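Chapter 6

Springs, Clips, and Other Things That Push Back

What you'll meet in this chapter
Why bent metal wants to unbend
Stiffness and strength, and how to keep them straight
The yield point, or where the fun stops
Clips, snaps, and flat springs
Getting tired: what happens after a lot of bends

My first job out of school was in the returns room of a small lamp company called Flanico. The returns room was exactly what it sounds like. Boxes came in, I opened them, and I wrote down what was wrong with the lamp. I did this from seven in the morning until half past three, with a radio that only got one station, and I figured I'd spend most of my time on bad wiring and cracked glass.

Nope! It was clips. Box after box of perfectly good lamps with a shade that wouldn't stay on, and every one of those shades was supposed to be held by a strip of bent steel no longer than the top joint of my thumb. In my first January there I logged 2,427 returns, and so many of them had the word "clip" on the sheet that my supervisor, Prys Prydderch, had a rubber stamp made up so I could stop writing it out. (I still have the stamp. It's on the shelf over my desk, next to a jar of the clips.)

Prys had been around springs his whole working life and he had very little patience with people who called them simple. He handed me one of the bad ones and asked me what was wrong with it. I said it was loose. He said, fine, why is it loose? I said it was bent. He said it was supposed to be bent, it was a clip. We went around like that for a good ten minutes and I went home annoyed, and I've been thinking about springs ever since.

So this chapter is my long answer to Prys. If you worked through Chapter 5 you already know what stress and strain are, and you've pulled on enough imaginary rods to last you a while. Now we're going to bend things, which is a lot closer to what metal does for a living.

6.1 Something to try first

Grab a plastic ruler, the cheap kind with a bit of give. Hold one end flat on the edge of a table and let the rest stick out. Push the free end down a little and let go. It snaps back and buzzes, and if you're like me you'll do it several more times before reading on.

Now slide the ruler in so only half as much of it sticks out, and push the end down the same distance as before. Feel how much harder that was? The plastic hasn't changed, and neither has the thickness. All you did was shorten the part that's free to bend, and it fought you a whole lot harder. Cutting the length in half makes a strip like that eight times as stiff, and we'll see where the eight comes from in Section 6.3.

One more. Turn the ruler up on its thin edge and try to push it down that way. It hardly moves at all, and it would much sooner twist out of your fingers. Same ruler again! The shape of a thing has an enormous say in how it bends, and designers of small metal parts lean on that fact all day long.

6.2 Stiff and strong are two different words

In everyday talk we swap these around and nobody gets hurt. In this book I'm going to be fussy about them.

Stiffness tells you how hard you have to push to get a certain amount of bend. Strength tells you how hard you can push before something permanent happens. A glass rod is pretty stiff and will break on you without much warning. A strip of soft copper will bend a long way without breaking, but it stays where you put it, so it makes a lousy spring. A good spring needs to bend a useful distance and then come all the way home.

The surprise for most of my students (it was certainly a surprise for me) is that hardening a piece of steel does almost nothing for its stiffness. Take two strips cut from the same sheet, harden one of them, and hang a small weight off each. They'll droop by practically the same amount. The difference shows up when you hang on a big weight. The soft strip takes a set, meaning it keeps some of the bend after you unload it, and the hardened one springs back.

That was the trouble with our lamp clips, by the way. Flanico had been buying them from an outfit called Pliline, and somewhere along the line a batch had come through that hadn't been hardened properly. They looked right and they measured right. They even felt right when you squeezed them lightly. But spread one wide enough to go over the rim of a shade and it came back a hair wider than it started, and a hair was all it took.

6.3 A flat strip as a beam

A clip, once you stop being impressed by the curls, is mostly a little beam. One part is held still, another part gets pushed, and the metal between them bends. In this chapter we'll use four quantities over and over, so let's get acquainted now:

the free length, L
the width, b
the thickness, t
the modulus of the material, E, which you met in Chapter 5

For a straight strip held at one end and pushed at the other, the stiffness works out to

k = E b t^3 / (4 L^3)

Don't worry about where it comes from yet, we'll build it up piece by piece in the next section. For now just look at who's cubed and who isn't. Width is a plain multiplier: twice as wide, twice as stiff, very well behaved. Length is cubed and sits on the bottom, so half the length gives you two times two times two, and there's the eight from the ruler. Thickness is cubed too, and it sits on top.

That cube on the thickness has caused more headaches than I could list here. Say your drawing calls for a strip of a certain thickness and the sheet comes in ten percent over. You'd like your clip to be ten percent stiffer. It's actually 1.1 times 1.1 times 1.1, or 1.331, so it's a third stiffer than you planned, and now your customer is breaking fingernails trying to get the thing on.

Worked problem 6.1

A flat clip needs a push of 4 newtons to move its tip one millimeter. The designer wants to keep the same sheet and the same free length but would like a push of 3 newtons for the same movement. What should change?

The sheet fixes t and E, and the length is spoken for, so the only thing left is b. Stiffness goes straight up and down with width, so the new clip should be three quarters as wide as the old one. That's it! If you reached for a calculator, put it back and look at the formula again.

6.4 Why clips have curls

Real clips are hardly ever flat, and there are good reasons for all that bending. A curled end gives your thumb something to push on that won't slice it. A rounded lead-in lets the part ride up over an edge and drop down the other side without digging in. And a curve in the body packs extra free length into a small space, which (back to the formula) makes the whole thing softer and easier to spread.
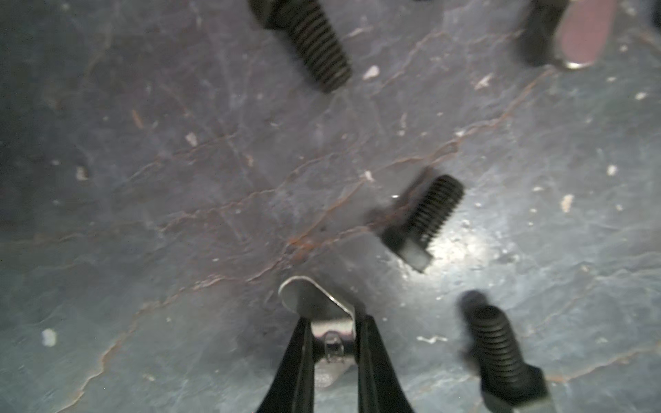

Figure 6.2 A small clip of bent, shiny sheet metal. Notice the rounded tab where the upper end curls over.

Whenever you meet a new clip, start by hunting for the part that's meant to bend and the part that's meant to stay put. They're often the same strip of metal, with only a change in width or a fold to separate them. A fold works like turning the ruler on its edge. It stiffens the region it runs along, and so it pushes the bending off to somewhere else. When I'm looking at somebody's design I like to go over the drawing with a pencil and shade wherever I think the metal will do the work. Then I look for sharp inside corners in the shaded part, and if I find one I get nervous.

Sharp corners gather stress. You saw it with the notched bars in Chapter 5 and it's the same story here, except that the clip gets opened and closed again and again and the corner takes its share each time. A battery door made by a company called Mostyn used a lovely little stainless catch that passed every single-use test they gave it. It was cracking at roughly 700 openings. They put a bigger radius on the inside of the bend, changed nothing else, and the cracking stopped showing up in their tests. We'll take that catch apart properly in Section 6.7.

6.5 Before you go on

Have a rummage in the junk drawer and find yourself a clip. A binder clip is fine, so is the pocket clip off a pen or one of those flat ones for closing a bag of chips. Keep it near you while you read the rest of the chapter. I'm going to ask you to squeeze it, sketch it, and by the end of Section 6.8, ruin it.

Sketch it now, from the side, as large as your page allows. Mark where your fingers push and where the clip pushes on whatever it's holding. Shade the part you think does the bending. Write down a guess, too, at how many times you could open it all the way before it gave out. My own guess for the pen clip I used when I was writing this was 400, and you'll find out in Section 6.8 how badly I did.

There's a set of practice strips in the Nakton kit if your class is using it. Leave those in the bag for now. They're for the bending lab, and once you've put a permanent kink in one it's no use to the next person.

Key words so far: free length, lead-in, set, stiffness, strength, yield point. I haven't defined that last one yet. It gets a section to itself, and it starts on the next page with a paper clip and a pair of pliers.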